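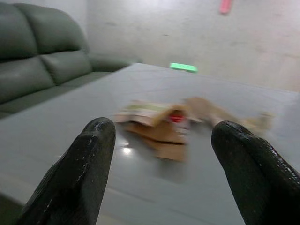
Figure 1. Cardboard box, partly collapsed, on the grey table.

Snack Packaging in a Shared Living Room: Sorting and Clearing

Costache House, Warska
Submitted 5 May 2019

1. Background

Our unit asked for a small project on household waste that could be done without special equipment. We chose the packaging left behind after people eat in the living room at Costache House. The kitchen already has bins and a roster. The living room has neither, so boxes, wrappers and tissues tend to stay on the table until somebody needs the space.

The question we set was which kinds of packaging get left out the longest, and whether a bin closer to the table would change that. We kept to paper, cardboard and plastic wrappers. Food scraps were left out of the project, as were drink bottles, which residents already collect separately for the refund.

2. The room

The main table is large and square, with a pale grey plastic top that has a faint diamond pattern pressed into it. A dark grey-green leather sofa stands right beside it. People on the sofa can reach the nearer part of the table easily, and that is where most wrappers ended up. The diamond pattern matters a little for cleaning, as crumbs and sugar settle into the lines and a dry cloth passes over them.

Away from the big table the room is harder to describe because it is used for everything. The floor is white tile and shows up anything dropped on it. Stools get moved according to who is sitting where. We decided early not to tidy the whole room, as this would have changed how people used it. 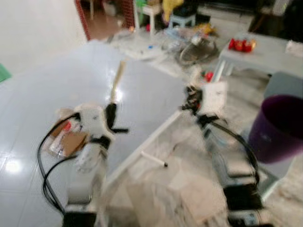 Things on the floor were recorded separately from things on a table. At first we had put them together, but an item on the floor has usually fallen there and an item on the table has usually been put down, and we thought these were different habits. If something was on a stool it went in with the tables.

3. Method

The project ran for three weeks in March. We held six clearing sessions, all in the evening after dinner. At each session we did the following:

Wrote down every piece of packaging before touching it.
Sorted the pieces into three groups: cardboard, soft wrappers, and tissue or thin paper.
Checked each piece for leftover food.
Flattened the cardboard and put everything in the right bin.
Wiped the table with a damp cloth.

Residents knew the project was happening but were not told the session days in advance. For the first half of the project the room stayed as it was. After that we brought in a plastic bin and left it within reach of the table. It had a handwritten sign for soft wrappers, which we replaced when the tape gave way.

The record sheet was adapted from one in the Cokard waste workbook used in our class. We removed the column for weight. Our kitchen scale could not read a single wrapper, and weighing a full bag would have told us nothing about which items were left out.

4. What we found

Cardboard stayed out the longest. A box that has been opened and pulled apart still looks as if it might be useful, and some residents said they had kept one to put other rubbish in. Boxes with their flaps bent outward also take up more of the table than they did when they were closed, so people pushed them to the far side. Flattening them took very little time once somebody started.

Soft wrappers were the most common item. They were usually empty, but we had to check by hand because a crinkled packet holds its shape whether or not there is anything inside. The Nekex biscuit packets were the worst for this – the inner tray slides back out of sight and can still hold a biscuit. Tall, narrow wrappers were easier, as they could be held upright and tapped.

Tissue was the group we had thought about least.
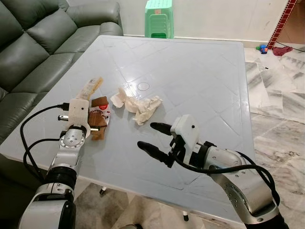 A bunched-up tissue on the table could be clean, used, or wrapped around something else, and we could not tell which by looking. We ended up treating all loose tissue as general waste. This probably sent some clean paper to landfill, but nobody wanted to unfold it, including us. We should have had gloves from the first session.

After the bin was added, fewer wrappers were left on the side of the table near the sofa. Cardboard did not change. The bin was too narrow for most boxes, and residents continued to leave them where they had been opened.

5. Problems

Two of the record sheets had gaps. On one we forgot to note which items came from the floor. On the other, a resident had started helping before we finished writing, so the list was made partly from memory. We kept both sheets but did not use them for the comparison of table and floor.

Some packaging did not fit our groups. Paper sleeves with a shiny lining were put in with the soft wrappers, although the outside felt like paper. A different team might reasonably have done it the other way. Labels with a little cardboard still stuck to them were counted as cardboard.

6. Suggestions for the house

Leave a wide, shallow tub for cardboard beside the sofa, and keep the small bin for wrappers only. Flatten boxes when they are opened. Put the damp cloth somewhere in the living room so that wiping the table does not need a trip to the kitchen – this was the step most often skipped when we were in a hurry.

The blank record sheets are in the folder on the kitchen noticeboard. The house has agreed to keep the wrapper bin until the end of term.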